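Shop Tips: Dressing a Cable Along Slotted Rail, and How Much of It a Machine Can Do

Filed under Workshop / Wiring. Updated September 30, 2024

Running a thin cable along a length of aluminum extrusion is a small job that comes up constantly: under-shelf lights, a bench hub, a printer enclosure, a camera slider. By hand it takes a few minutes. Readers who keep asking whether the robots can have it yet will find notes on that under each step. The short answer is that some steps can be handed over and some cannot, and the split does not fall where most people expect.

Before you start

Cut the rail to length and deburr both ends, inside the slots as well as outside. A burr in the slot mouth will nick the jacket the first time the cable is pulled tight. Wipe the slots with a dry rag. Cutting oil left in the slot keeps adhesive clips from holding and makes snap-in clips creep.

Lay a cloth on the bench. It protects the rail finish, keeps the rail from skating, and gives dropped clips somewhere to stop. A plain color with no pattern is best. That holds for people looking for a white clip and holds more strongly for a vision system, which has trouble separating bright metal from a busy background.

Machine note: deburring a known part in a fixed jig is old, settled automation. Deburring whatever offcut you happen to have in your hand is not. Do it yourself.

Step 1. Lay out the clip points

Mark the clip points before the cable is anywhere near the rail. On a 500 mm rail, 5 clips is plenty for a light cable, and fewer will do if the run is level and stays out of reach. Put the first clip close to the end where the cable enters. Use low-tack tape for marks. Pencil does not show on bare aluminum and marker has to be cleaned off later.

Put the tape on the edge you will be looking at, not on the face that takes the cable.
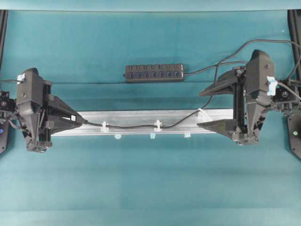
Cable clipped along the rail, with a white tie near the right end before it turns upward. Light blue tape along the lower edge.

Clips come in two broad types. Snap-in clips lock into the slot and can be moved. Wrap-over clips grip the edge of the rail and hold better against a sideways pull, but they need a firm push and can crack in a cold shop. Keep the bag indoors if your garage is unheated.

Machine note: a pair of arms can find tape marks with little difficulty. Going to a marked point and stopping there is what these machines are good at. Picking a single clip out of a bag is much harder, and most setups skip it by having a person place the clips in a tray, all facing the same way. When you read that a machine "installed" a set of clips, check who loaded the tray.

Step 2. Measure the cable on the rail

Do not measure the rail and cut the cable to match. Measure the path. A cable that enters at one end, runs the face and lifts off at the other end needs extra at both bends. For a 500 mm rail the clipped part of our last run came to 518 mm, the difference being in the two bends, and that is before any service loop. Leave the service loop at the hub end, where you will be unplugging things.

Straighten the cable first. A cable fresh off a tight coil wants to return to it, and will lift itself out of snap-in clips overnight. Hang it from a nail for a day with a light weight on the free end, or pull it through a folded rag a few times. Do not use a heat gun on a cable with molded ends.

Machine note: this is the step where automation falls down. A rail is the same shape every time you pick it up. A cable is not. It sags, twists and stores a bend from the last time it was handled. A program that replays fixed motions will reach for a cable that has moved half an inch and close on nothing. Learned control does better, since it corrects from the camera as it goes, but it still needs many practice runs on the particular cable. Change to a stiffer jacket and expect the success rate to drop.

Step 3. Fix one end, then work away from it

Anchor the entry end first. Close the first clip fully, pull the cable snug with one hand, and seat the second clip with the other. Keep the pulling hand just past the clip you are closing, a hand's width at most. Do not seat both ends and then push the middle in. The slack has nowhere to go and ends up as a hump between clips.

If you are right-handed, work left to right. The left hand holds the finished part down and the right hand feeds.

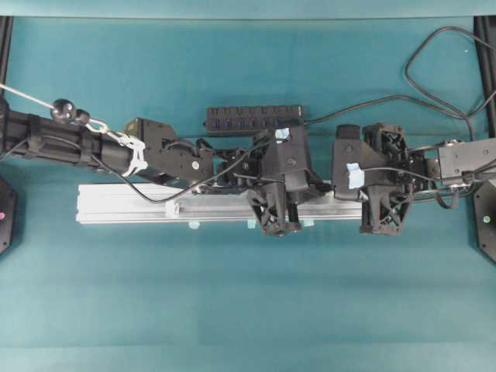
Two hands are needed for a reason that is easy to miss: one of them is there only to keep the rail from moving. If you are short of hands, clamp the rail to the bench through its slot with a T-nut and a bolt and the job becomes much easier. The same advice applies to machines. A fixture costs little and removes one whole source of error. Shops that are serious about automating this kind of task spend more time on fixtures than on the arm.

Two arms working on one part also have to stay out of each other's way. With short reaches this is manageable. With a cable held between them it becomes a question of force as well as position, as each arm feels what the other is doing through the cable. Low-cost arms usually have poor force sensing or none. They judge tension by eye, which works on a slack cable and fails on a tight one.

Step 4. Seat the clips

Press each clip until it bottoms. With a wrap-over clip, hook the far lip first, then roll the near side down with your thumb. Pushing straight down on both sides at once spreads the clip and weakens it. Run a fingernail under the lip afterward. If the nail goes in, the clip is not seated.

The cable should slide in the clip with a light pull. If it does not, the clip is a size too small and will cut into the jacket.

Machine note: a thumb does three things here. It applies force, it follows the curve of the clip, and it feels the clip let go and drop. A two-finger gripper does the first. Flexible printed fingers help with the second because they bend around the part. The third generally has to be made up for by a camera looking along the fingers, and a camera cannot always tell a seated clip from one that is nearly seated. Glossy plastic makes it worse. If you are lighting a bench for this kind of work, use a diffuse source and move it off to one side.

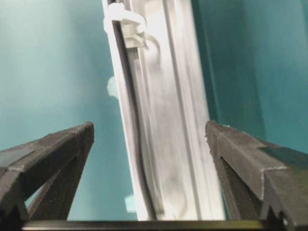

Close view between the fingertips: the clip on the left edge of the rail, with a thin pale loop beside it.

Step 5. Tie off and check

Where the cable leaves the rail, finish with a tie and not another clip. The bend puts a steady pull on the last fixing, and a tie takes it better. Pull the tie until it stops the cable from sliding, then quit. Trim the tail flush with side cutters. A tail cut at an angle will open your knuckle the next time you reach past it.

Check the run in this order. Tug the cable at the exit end; nothing should move along the rail. Turn the rail over and look for any clip that has shifted. Plug the hub in and flex the cable at the bend while something is connected to it. A connection that drops during flexing means a damaged conductor, and the cable should be thrown out.

Machine note: threading a zip tie is beyond nearly all general-purpose arms in home or small-shop use. Dedicated tools that wrap, pull and trim a tie in one action have been around for a long time and are the right answer if you have hundreds to do.

Where that leaves things

We keep a plain table of bench chores and update it every August. The current entries for this job:

Marking clip points: machine can do it, with a fixed rail
Sorting loose clips: person
Straightening cable: person
Laying cable along the rail: machine can do it some of the time, slowly, with a cable it has practiced on
Seating clips: machine can do it, with a check by a person
Tying off: person, or a dedicated tool
Flex test: person

For a one-off run, do it by hand. For a batch of identical rails, build the fixture first, time yourself with it, and compare that figure with the cost of the arms, the setup hours and the person who has to stand there and reload the tray.

Supplies

Slotted rail, any light profile
Clips to suit the cable diameter, plus spares
Small white ties
Low-tack tape
Side cutters, deburring tool, dry rag
T-nut, bolt and washer for clamping

Related pages: Labeling Cables So the Labels Stay On; Fixing a Sagging Under-Bench Tray; Which Adhesive Clips Hold on Painted Steel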